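Tuesday, January 21, 2025

Humidity creep in the sample cabinet, continued from the Brokby sheets.

Swapped the silica in both drawers this morning. Old charge weighed out 10 g over its dry figure, so it was still taking up water, only slowly. The indicator beads had gone pale at the bottom of the pouch and not at the top. Baked the old lot at 120 C overnight last time and it came back fine; same again tonight in the small oven. Label is on the door, please leave it shut.

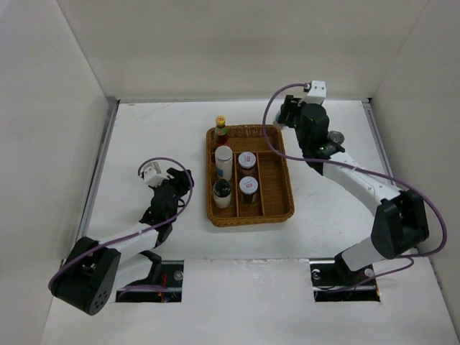
Logger 2 reads high against the salt reference. Saturated sodium chloride should give 75 percent at room temperature and it settled at 78 after a full day in the jar. Logger 1 is within spec. I have put a correction in the spreadsheet (column F) and left the raw values alone. Young-sook Gil wants the Trernari paper strips conditioned at 50 percent before any tensile work, so an offset of that size matters to her.

Door gasket: compressed flat along the hinge side. Ordered 300 cm of the Jistari foam profile, which covers the door once with enough left for a second try at the corners. Until it arrives, tape.

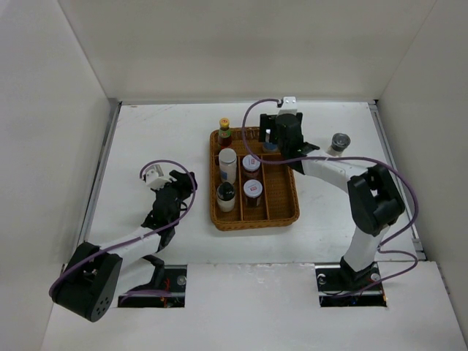 Reagent storage needs the same treatment as the strips. Anything hygroscopic goes in the lower drawer with its own pouch, and the opening date goes on the cap as well as in the book. Loose containers tip over when the drawer is pulled - a woven tray holding bottles and jars together, like the wicker one here, would stop that, but wicker takes up moisture itself and I don't want it inside the cabinet. Use the steel pan.

To do: repeat the salt check on logger 2 with a fresh slurry. Ask Hallgrímsson for the chamber certificate. Weigh the new silica at 70 hours and enter it under today's page.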